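Le rangement, dernier kilomètre de la robotique domestique

Entretien avec Eimear Mac Giolla, responsable des essais chez Clilteck

La question revient à chaque salon professionnel et dans la plupart des appels d'offres : une machine peut-elle, aujourd'hui, se charger des menues tâches d'une maison ou d'un atelier ? Eimear Mac Giolla dirige depuis 2 ans le programme d'essais de manipulation de la société Clilteck, qui évalue des bras robotisés pour le compte d'exploitants de résidences hôtelières et de fabricants d'électroménager. Elle a reçu notre rédaction un jeudi, entre deux séries de mesures.

Sa première réponse est prudente. « Si vous me demandez si un bras sait saisir un objet, je réponds oui. Si vous me demandez s'il sait débarrasser un plan de travail sans surveillance, je réponds que cela dépend de ce qui s'y trouve, et qu'un client n'accepte pas cette réponse. » Les essais de Clilteck portent donc sur des objets sans rapport entre eux, réunis sur un même plateau : du textile, une éponge, du papier froissé, un coquillage.
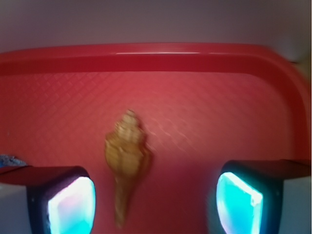
Cristóvão Fonseca

Le choix du coquillage a pu surprendre les partenaires du programme. Mme Mac Giolla le défend. « Dans une cuisine ou une salle de bains, on trouve des objets décoratifs, des souvenirs, des choses que le fabricant du robot n'a jamais vues. Une pièce usinée présente deux faces parallèles et la pince s'y referme sans difficulté. Une coquille est large d'un côté, effilée de l'autre, et sa surface est irrégulière. Le point de contact change du tout au tout selon l'angle d'approche. »

Le protocole, baptisé Cleter, impose 20 tentatives par objet, l'orientation étant modifiée à chaque reprise. Selon les chiffres communiqués par l'entreprise, le taux de réussite atteint 76 % pour les objets rigides et tombe à 42 % pour les tissus et les papiers. Est comptée comme réussie toute prise suivie d'un transport et d'une dépose à l'endroit demandé. Un objet soulevé puis lâché en chemin est porté au compte des échecs, quelle que soit la distance parcourue.

« Nous avons durci cette définition l'an dernier, précise la responsable. Auparavant, nous comptions la prise seule, comme beaucoup de laboratoires. Les résultats étaient flatteurs et ne servaient à rien pour l'exploitant, qui paie pour que la chose soit rangée. »

La difficulté tient pour une large part à la perception. Lorsque la pince approche, la caméra placée près des doigts ne voit plus qu'une portion de l'objet, et les reflets d'une surface brillante brouillent les contours. L'opérateur humain compense par le toucher, sans y penser. La machine doit décider avec ce qu'elle a. 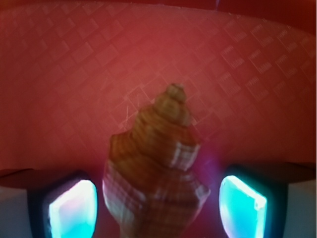 Pour Junaid Warraich, la comparaison avec la main humaine est mal posée : un exploitant ne demande pas à un appareil de sentir les choses comme une femme de chambre, il lui demande de terminer avant l'arrivée du client suivant, et c'est sur la durée totale de la tâche qu'il faudrait publier des résultats.

Mme Mac Giolla admet l'objection. Elle reconnaît que le temps d'exécution ne figure pas encore dans les rapports remis aux partenaires et annonce qu'il y sera intégré à compter de janvier. « Un bras qui réussit lentement peut convenir la nuit, dans un local fermé. En présence de personnel, la lenteur devient une gêne et parfois un risque. Ce sont deux marchés distincts, et nous les avons trop longtemps traités ensemble. »

Interrogée sur les textiles, elle se montre plus réservée. Une serviette n'a pas de forme propre ; la saisir par un pli suffit à la déplacer, mais la plier ou l'étendre suppose de retrouver deux coins, puis de les maintenir. L'entreprise Trulemo, qui fournit une partie des logiciels évalués, travaille sur ce point. Les premières livraisons ont été examinées par Thư Triệu et Uyên Dương, dont les conclusions ne sont pas publiques.

Le voisinage des objets constitue une autre source d'erreurs. Une pince qui vise un article isolé peut en accrocher un second. « Nous disposons les choses comme on les trouve chez les gens, près d'un évier, avec des objets qui se touchent. Séparer les articles de dix centimètres améliorerait nos chiffres, mais personne ne vit ainsi. »
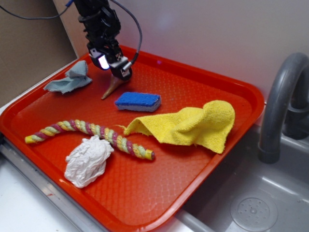
Plateau d'essai et bras de manipulation, près de l'évier.

Quant à l'atelier, le constat est plus favorable. Les tâches y sont répétitives, l'éclairage constant, les pièces connues d'avance. Sur le site pilote de Bashir, le tri de petites fournitures est confié à un bras pendant une partie de la journée, un agent restant chargé des reprises. Mme Mac Giolla y voit le modèle le plus crédible à court terme : la machine traite l'ordinaire et signale ce qu'elle ne sait pas prendre.

Elle se refuse en revanche à donner une date pour le logement particulier. « On me la demande à chaque entretien. Je peux vous dire quels objets posent encore problème et dans quelles conditions. Pour le reste, je préfère que l'on revienne me voir après la prochaine campagne. » Celle-ci portera sur la vaisselle et les flacons entamés.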